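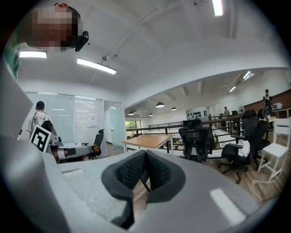 Been in the new office since February and a few people have asked how the fit-out went, so I'll put it all in one thread. Mostly lights, blinds and the glass room. Long one.

Background: we were at Trodlow for years, upstairs, low ceiling, brown carpet. Lease ran out. Meron Gebremichael found the new place and I got the job of sorting out the inside of it.

It's on two levels. You come in on the upper part and the bigger office area is down past the white beam. I measured it three times and got a different answer each time because of where the beam sits.

Lights first. The near end has rectangular fluorescent panels in a white ceiling. They came with the place. I wanted to swap them and the quote was $3,461, which is more than we'd put aside for the kitchen, so they stayed.

They're bright. At 4 pm in winter you're glad of it. At 9 in the morning it's a bit much. Niall MacRitchie wears a cap.

The far end has the black dome pendants, four in a row. Those we did choose. Getachew Alemneh wanted white ones to match the ceiling. I wanted black so there'd be some colour down there that wasn't white. We went black.

If you're hanging pendants in a row, do the desks first. We did it the other way around and then had to move the desks to suit the lamps. Moving desks costs nothing but it took a full evening and one of them lost a foot.

The glass meeting room. Part frosted, part clear. The last tenants left it and we kept the lot, including the white vertical blinds.

I was ready to hate the blinds. They're fine. They turn, they close, they don't hold much dust. Two of the slats had come off their clips and the clips are $5 for a packet at any hardware store. Ten minutes with a step stool.

Sound is the problem with that room. Glass on the sides, hard floor. Mamta Singhal took a call in there the first week and we all heard about her brother's knee. A rug helped a bit. Felt panels are next if there's money left in the budget.

Yes, there's still paper taped to the glass. I've asked for a proper holder. Tip for now: use painter's tape, not the clear stuff. Clear tape leaves a line of glue you need eucalyptus oil to shift.

Beside the meeting room there's a white door frame with pale green glass. I've had more comments on that than anything we paid for. It was already there. I cleaned it.

The window past it looks onto trees. That sold me on the place more than the floor plan did. At Trodlow we looked at a loading dock.

Far wall. It was bare white for weeks and it made the whole lower level feel like a waiting room. Now it's got a cluster of small black pieces up in rows. They came from Adugna, who do a lot of small wall stuff and will pack it properly if you ask.

Hanging them: I taped brown paper to the wall, marked every hole on the paper, drilled through it, pulled the paper down. All level except one, and I know which one and I'm not telling you.

Floor is wood. Chairs with hard castors will mark it. We changed to soft ones after the first scratches turned up near the meeting room. The black office chairs came from the old place and only needed new wheels.

Tables on the upper part have thin black legs. I like them because you can get a broom under without moving anything. The downside is they show every knock, and a paint pen fixes most of it.

Cables. Some still run along the ceiling. The electrician at Plerunari said he could box them in, and I said leave it until we know where everything's going to end up. That was months ago. I've stopped seeing them.

Someone asked about bags. We've got nowhere for backpacks yet, so people wear them in and then they go on the floor by the desks, and then someone trips. Hooks are ordered. 13 to start with.

Someone else asked if the two levels are a pain. A bit. Anything on a trolley has to go the long way. Nahom Demissie carried the printer down by himself and I don't recommend it.

What I'd do differently: paint before the desks came in. Sort the hooks in week one. Get someone to check the meeting room for sound before signing. Leave everything else.

Still to do: felt panels, hooks, paper holder, a plant or two for the lower level. The paint was from Ruvumside, flat white, and it scuffs if you look at it. Go for low sheen.

Will add to this when the hooks turn up. If you know a good place for felt panels that delivers, reply here please.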